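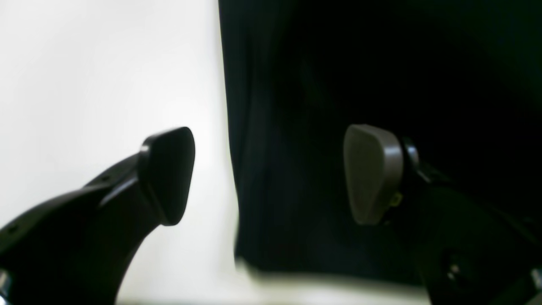

Black cloth in the wrist view, can't see the right finger. Replay drifts at grasp

amstead_rig
Posted 2020-09-22

Setup: single arm, two-finger gripper, wrist camera, teleoperated with a handheld leader. 200 demonstrations of one task: take a folded cloth from the left bin and lay it in the right bin. 30 of those I threw out for dropped frames. The policy trained on the rest reaches the bin fine, then closes the gripper 1 to 2 cm too far right. It does this mostly when the black curtain is behind the fingers. With the white wall behind them it is acceptable.

My guess is that the right finger disappears into the curtain. The arm of it is black, the curtain is black, and the only part with usable contrast is the grey pad. The left finger is the opposite case: sharp outline on the white wall, little surface detail. Exposure is on auto.

Questions: do I re-record without the curtain, or can I fix this in preprocessing? And does anyone lock exposure during demos?

pvd_thaddeus
Lock exposure. Lock white balance too. Auto exposure on a wrist camera will hunt every time the wall goes in or out of view, and your operator never notices if they are watching the arm and not the feed.

I would not blame the curtain yet. The fingers are rigidly related to the camera apart from one degree of freedom, and you already have that one from the encoder. The policy does not need to see the right finger to know where it is. Are you feeding gripper width as an input?

amstead_rig
Yes, gripper width and joint positions, both normalized.

anum.a
Disagree with Thaddeus on the second part. Having the width in the input vector does not mean the network uses it. We had the same layout at Pluritz and when we zeroed the width channel at test time the output barely changed. It had learned grasp timing from the image alone. Then we moved the cell next to a dark partition and it fell apart.

Cheap test: mask the right half of the image on held-out demos and look at the action error. If it goes up a lot on white background and hardly at all on black, the curtain is your problem.

pvd_thaddeus
That test confuses two things. Masking the right half also removes the bin and the cloth. You would have to mask just the finger.

anum.a
Fine, mask the finger. It sits in nearly the same pixels at a given opening, so one hand-drawn mask per width bin is enough. Five bins would do.

hasteo_user
Before any of that, how were the demos collected? One operator or several? A constant offset to one side sounds like an operator habit to me. If the person stands to the left of the arm and judges the gap by eye, parallax pushes the closing point over. We saw this with hand-guided demos as well, where people lean on the wrist during the last few centimeters.

amstead_rig
Two operators. Operator A did 102 of the demos, all with the curtain on the right side of the view. Operator B did the others, mostly facing the wall. Now that I write it down, background and operator are close to the same variable in this set.

hasteo_user
Then you cannot separate them with the data you have. Swap the operators and record a short set each way. Make them drive from the camera feed only, with a screen between them and the arm.

pvd_thaddeus
Agreed. Also check the time alignment between the leader and the camera while you are at it. If the approach is always left to right, a late camera stamp gives you an offset in the direction of travel, and it looks exactly like a vision fault.

bhutto_cell4
Small thing on hardware. Change the pads so both are the same light color. One dark pad and one grey pad gives you a left pad that shows up on white and a right pad that shows up on black, and neither shows up well when the arm turns around. Matte tape on the backs of the fingers works too. Keep it off the contact faces or you change the friction and the old demos are no good.

anum.a
Changing the pads makes the old demos no good anyway, visually. I would leave the hardware alone until the swap test is done.

bhutto_cell4
Depends on how much augmentation you run. With heavy color jitter we mixed old and new pads and saw no difference.

amstead_rig
Ran the checks. Alignment first: the camera stamps were late by two frames, going back to a driver update in July. I shifted all the demos, 1,482 segments after splitting, and retrained. The offset went down by more than half. The remainder is still worse in front of the curtain.

Finger mask test: action error rises on the wall set, almost flat on the curtain set. So Anum has a point as well. Exposure is now fixed at a value where the folds in the cloth are just visible and the wall clips slightly.

Operator swap is next. Operator A does not like driving from the feed.

pvd_thaddeus
What is the feed latency at the operator's screen? Over 100 ms I would expect complaints.

amstead_rig
Have not measured it. Will do that before the swap.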